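22/04/2024

# Ein Jahr lang nichts Neues zum Anziehen

Im vergangenen April habe ich beschlossen, zwölf Monate lang keine neue Kleidung zu kaufen. Ausgenommen waren Socken, Unterwäsche und Schuhe, falls ein Paar kaputtgehen sollte. Jetzt ist das Jahr um, und ich schreibe auf, wie es gelaufen ist.

Der Auslöser war ein Umzug. Ich bin von einer Wohnung mit Einbauschrank in eine ohne Einbauschrank gezogen und habe beim Packen gemerkt, dass ich mehr Kisten mit Kleidung hatte als mit Büchern. Am selben Abend habe ich meine Kontoauszüge durchgesehen. Im Jahr davor hatte ich 996 Euro für Kleidung ausgegeben, das meiste in kleinen Beträgen online. An gut die Hälfte der Bestellungen konnte ich mich nicht erinnern.

## Die ersten Monate

Am Anfang war es leicht. Ich hatte ja genug. Ich habe die Newsletter abbestellt, auch den von Nekell, wo ich vorher fast jede Woche hineingeschaut hatte. Die App habe ich vom Telefon gelöscht. Danach war der größte Teil der Versuchung weg.

Schwieriger wurde es im September. Da wird es hier morgens kalt, und mein Übergangsmantel hatte am Ärmel ein Loch, das ich im Frühjahr übersehen hatte. Früher hätte ich ihn ersetzt. Diesmal habe ich ihn zu El Sherbiny gebracht, der Änderungsschneiderei zwei Straßen weiter. Zehn Tage hat es gedauert, und in der Zeit bin ich mit Regenjacke und zwei Pullovern zur Arbeit gegangen. Der Mantel hat jetzt eine Stelle, an der das Futter etwas spannt. Damit kann ich leben.

## Was ich gelernt habe

Knöpfe annähen konnte ich vorher schlecht. Inzwischen geht es. Wichtig ist, den Faden vor dem Verknoten ein paarmal um den Steg zu wickeln, sonst sitzt der Knopf zu fest auf dem Stoff. Für Hemden nehme ich Polyestergarn, für den Mantel Knopflochgarn. Eine Nähmaschine habe ich mir nicht angeschafft, obwohl ich eine Weile darüber nachgedacht habe. Für die paar Nähte, die anfallen, reicht die Hand.

Beim Waschen habe ich am meisten umgestellt. Hemden wasche ich jetzt bei 30 Grad, auf links und mit offenen Knöpfen, und in den Trockner kommen sie nicht mehr. Sie hängen auf dem Bügel im Bad. Gebügelt wird nur noch, was ich ins Büro anziehe. Jeans wasche ich deutlich seltener als früher, meistens lüfte ich sie über Nacht auf dem Balkon.

Ich trage außerdem viel weniger verschiedene Sachen, als ich dachte. Im Grunde sind es drei Hosen, ein paar Hemden und immer derselbe graue Pullover. Der Rest lag das ganze Jahr im Regal.

## Aussortieren

Im Februar habe ich deshalb alles durchgesehen. Jedes Teil kam einmal auf den Tisch, und ich habe Kragen, Knöpfe und Nähte kontrolliert. Was ich das Jahr über nicht angehabt hatte, kam weg - mit Ausnahme des Anzugs, den man eben doch gelegentlich braucht.
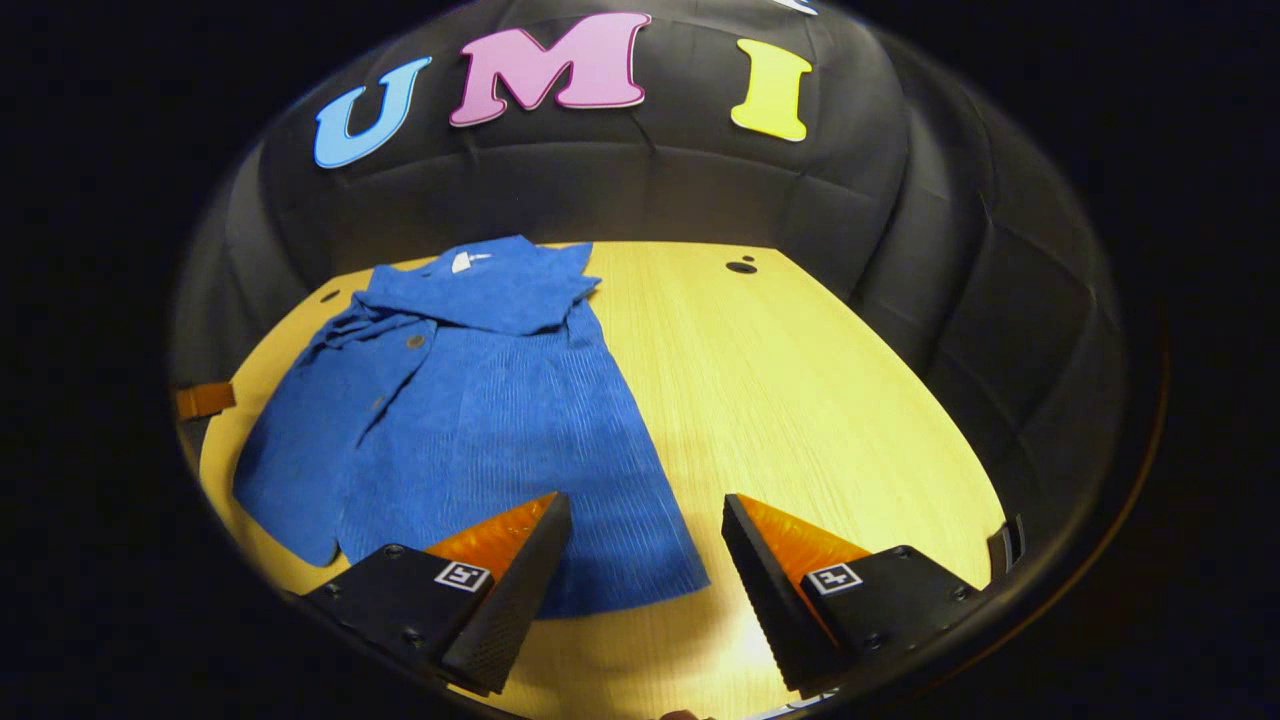

*Blaues Hemd mit feinen Längsrippen.*

Zwei Säcke habe ich zum Sozialkaufhaus Trirnar gebracht. Die nehmen nur saubere und tragbare Sachen, also vorher anrufen und fragen, was gerade gebraucht wird. Wintersachen wollten sie im Februar nicht mehr, die stehen jetzt bei mir im Keller bis zum Herbst. Verkaufen habe ich auch probiert, aber für ein gebrauchtes Hemd bekommt man kaum mehr als das Porto, und das Hin und Her mit den Nachrichten war mir lästig.

## Die Kosten

Ganz ohne Ausgaben ging es nicht. Schneiderei, Garn, Socken und ein Paar neu besohlte Schuhe haben zusammen 222 Euro gekostet. Gegenüber dem Vorjahr habe ich also 774 Euro gespart. Ein Teil davon ist in ein ordentliches Regal geflossen, weil der Einbauschrank ja fehlt.

Ab Mai kaufe ich wieder, wenn etwas wirklich nicht mehr zu reparieren ist. Auf der Liste steht bisher nur eine dunkle Hose. Die App bleibt gelöscht, und den Mantel bringe ich vor dem nächsten Winter noch einmal zur Schneiderei, wegen des Futters.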